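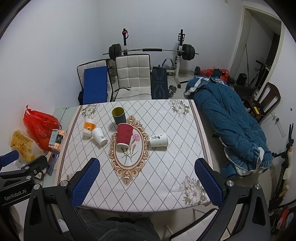 Cups, again: is the hand-held approach worth the hours?

Readers of the July issue will remember that Jascombe had just started collecting its own examples for the tabletop project, after two years of leaning on other people's. We said then that we would wait for some numbers before getting excited. Some numbers are now in, and we are still waiting to get excited.

The method is easy to explain. Instead of steering a robot arm from a desk, a person holds the gripper and does the job directly. The camera on the tool records what the fingers meet, the motion is worked out afterwards, and the whole lot goes into training. There is no arm to book and no safety cage, and a session can be run in somebody's home. Jascombe likes this very much, and on cost alone we can see why.

The latest set is called Prita. It holds 642 recordings, all of people setting cups upright or moving them about on a table. After the usual checks 300 were kept for the first training run. That is a lot of thrown-away afternoons, and the note that came with the release gives the reasons in one line: lost tracking, fingers out of view, task not finished. We would have liked to see how many fell under each. If most were lost tracking, the tool needs work. If most were unfinished tasks, then perhaps the people collecting need clearer instructions, or a rest.

To be fair, the choice of things on the table is better than it was. The early sets used one sort of mug on a bare grey board, and a policy trained on them fell to bits as soon as it met a pattern. Now there are paper cups with writing on, a red one with a ribbed sleeve, a dark green one, some standing and some on their sides with their mouths facing different ways. The flowery tablecloth is a proper test too. A painted carnation in a scrollwork oval is just the kind of thing a vision model will try to make sense of when it ought to be looking for a rim.

Our doubts are about what comes next. A hand is clever. Someone holding the tool tilts the wrist, leans in, nudges a cup with one finger and then closes on it, all without thinking. A fixed arm with a limited reach can't always follow. Alcantara, which is doing the playback on its own arm, says some of the kept recordings ask for wrist angles the arm can't reach, and those are being trimmed by hand. How many, it doesn't say. We asked twice.

Then there is the claim about homes. Prita's notes make much of "natural settings", and the rooms do look like rooms, with chairs, a weight rack, a bag of crisps by the table. Good. But the whole set comes from 6 of them, and the release doesn't break down the recordings by room. A policy could do very well on a held-back portion of Prita simply by knowing the furniture. The test we want is a seventh room, with cups that were never in the set, and with the score reported for cups on their sides separately from cups already standing. Lumping the two together flatters everybody.

Bremon is due to run something close to that in its own building, using its own crockery. It has promised to publish failures as well as successes — we have been promised this before, by others, and got a highlights reel.

None of this is an argument for going back to the desk and the joystick, which was slow and made everyone's shoulders ache. The recordings are cheap and there will be plenty more of them. We would just ask that the next release comes with a plain table of what was collected, what was dropped and why, before anyone tells us how well it scales.

Members who want to look through the Prita recordings can ask for access in the usual way. Please read the notes on file names first, as the numbering changes partway through.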